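Rapport de projet de deuxième année
Cellule de tri Plimeck : analyse d'un défaut de descente et mesures correctives
Auteures : Reshma Mabuza et Lizelle Sibiya
Encadrement : atelier de robotique, plateau Gautier
Remis le mercredi 20 mai 2020

1. Objet du rapport

Le présent rapport rend compte du défaut survenu sur la cellule Plimeck pendant la campagne d'essais du second semestre. Il complète le dossier de conception déposé en octobre et remplace la section 5 de celui-ci, consacrée à la sécurité des mouvements. Les modifications décrites ont été validées par l'encadrement avant leur mise en service.

2. Contexte

La cellule a pour tâche de saisir des blocs de formes et de couleurs variées, puis de les déposer à un emplacement donné par le programme. Le plan de travail est un panneau de bois posé sur une table perforée bleue. Le contrôleur Fidari exécute les trajectoires ; le module Follbridge transmet les coordonnées des blocs et la hauteur de dépose. Le cahier des charges fixait une vitesse de déplacement de 300 mm/s à vide et interdisait tout contact entre la pince et le panneau.

3. Description de l'incident

Lors d'une série de 24 cycles, le bras a poursuivi sa descente de 8 mm au-delà de la consigne au cours d'une approche. L'extrémité de la pince est entrée en contact avec le bois à pleine vitesse. Le contrôleur n'a signalé aucune erreur et a tenté d'achever le mouvement. L'opératrice a actionné l'arrêt d'urgence. Aucune personne n'a été blessée, la zone d'évolution du bras étant libre conformément à la consigne. Le contact a laissé une marque dans le panneau et a légèrement faussé l'alignement de la pince, qui a dû être démontée et réglée.

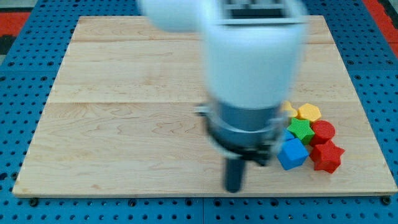
4. Recherche des causes

4.1 Hypothèse mécanique
Un jeu dans le poignet a d'abord été envisagé. Les mesures effectuées après remontage n'ont révélé aucun écart susceptible d'expliquer le dépassement. Cette hypothèse a été écartée.

4.2 Hypothèse logicielle
L'examen du journal a montré que la hauteur du panneau avait été lue dans un ancien fichier de configuration. Ce fichier avait été établi avant le remplacement du plan de travail par un panneau plus épais. Le module Follbridge le rechargeait à chaque redémarrage, sans avertissement. Le redémarrage précédant la série avait donc annulé la correction saisie manuellement.

4.3 Absence de détection
Le seuil de surveillance d'effort avait été relevé pendant la mise au point des saisies, puis laissé à cette valeur. Il était trop élevé pour provoquer l'arrêt du bras au contact.

5. Mesures correctives

Le fichier obsolète a été supprimé et la hauteur du plan est désormais palpée à vitesse réduite à chaque mise sous tension. Une limite basse a été inscrite dans le contrôleur Fidari, indépendamment des données transmises par Follbridge. Le seuil d'effort a retrouvé sa valeur initiale et sa modification requiert la signature de l'encadrement.

6. Essais de validation

La cellule a effectué 3000 descentes à vide sans franchissement de la limite basse. Une hauteur erronée a ensuite été introduite volontairement : le contrôleur a refusé la trajectoire et affiché le défaut attendu. Les essais avec changement de panneau en cours de série restent à réaliser. Ils sont inscrits au programme du prochain groupe, auquel seront remis les journaux et la procédure de palpage.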